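작업 노트 04/08/2024
간식 트레이 정리 (책상 위 배치, 종이 깔기, 칸 나누기)

오늘은 간식 트레이 정리를 다시 했습니다. 3월에 만든 배치는 큰 봉지가 들어오면 칸막이에 걸려서 옆 칸까지 밀었습니다. 그래서 칸의 순서를 바꾸고, 무엇을 어디에 두는지를 여기에 적어 둡니다. 한국어로 쓰는 노트라서 이상한 표현이 있으면 연필로 고쳐 주세요.

준비한 것
- 칸이 있는 플라스틱 트레이 (Skondamard에서 산 것)
- 큰 흰 종이 한 장, 책상에 깔기 위해
- 은박 봉지 과자, 작은 상자 과자, 사탕 종류
- 마른 천, 연필, 30 cm 자

종이
먼저 책상을 마른 천으로 닦고 종이를 깔았습니다. 종이는 책상보다 조금 작게 잘랐습니다. 지난번에는 종이가 책상 끝보다 길었고, 소매가 닿을 때마다 움직였습니다. 테이프는 이번에 쓰지 않았습니다. 나무에 자국이 남는 것이 싫습니다. 부스러기가 떨어지면 종이만 들어서 버리면 되니까 청소가 빠릅니다. 종이 롤은 Ikia 선반 아래 칸에 있고, 남은 길이는 68 cm입니다. 큰 종이를 한 장 더 자르기에는 부족합니다. 새 롤을 주문해야 합니다.

트레이 위치
트레이의 칸이 앞뒤로 한 줄이 되도록 놓았습니다. 가로로 놓는 것도 해 보았는데, 그러면 끝에 있는 칸에 손이 편하게 가지 않았습니다. 앞에 앉은 사람에게는 세로가 더 좋다고 생각합니다. 책상 앞쪽 끝에서 트레이까지 20 cm를 비우기로 했습니다. 이 자리에는 봉지를 잠깐 내려놓을 수 있습니다.

칸의 순서
앞쪽 칸은 사탕처럼 작은 것, 가운데는 상자 과자, 뒤쪽은 봉지입니다. 봉지를 앞에 두면 뒤에 있는 것이 안 보입니다. 이것은 지난번에 제가 잘못 정한 부분입니다. 무게도 생각했지만 과자는 다 가벼워서 차이를 못 느꼈습니다. 전체를 합쳐도 400 g이 안 됩니다.

봉지 문제
은박 봉지가 제일 어렵습니다. 공기가 들어 있어서 폭이 칸보다 넓고, 누르면 소리가 크고 모양이 바뀝니다. 세 가지를 해 보았습니다.

첫째, 눕혀서 위에 올리기. 칸 두 개를 덮어서 다른 것을 꺼낼 수 없습니다.
둘째, 세워서 칸 안에 끝까지 넣기. 들어가기는 하는데 모서리가 구겨지고, 뺄 때 트레이가 같이 올라옵니다.
셋째, 아래 부분만 안에 넣고 트레이의 벽에 기대기. 지금은 이 방법이 제일 낫습니다. 봉지의 위쪽이 밖에 있으니까 잡기 쉽습니다. 다만 책상이 흔들리면 옆으로 넘어질 수 있습니다.

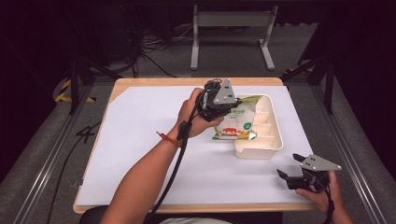 초록 띠가 있는 과자 봉지, 트레이 왼쪽에 기댄 상태.

셋째 방법으로 할 때는 봉지의 띠가 있는 쪽을 위로 합니다. 그림이 아래쪽에 있어도 무슨 과자인지 아는 데에 문제가 없었습니다. 오른쪽에 기대는 것은 아직 안 해 보았습니다.

다음에 할 일
- 봉지 칸만 넓은 트레이가 있는지 Maldonado 카탈로그에서 찾기
- 종이 롤 주문
- Lostiren 상자에 남은 과자의 유통기한 확인하기, 지난 것은 버리기
- 칸에 이름표를 붙일지 정하기. 저는 없어도 된다고 생각하지만, 처음 쓰는 사람은 헷갈릴 수 있습니다. 의견이 있으면 이 아래에 써 주세요.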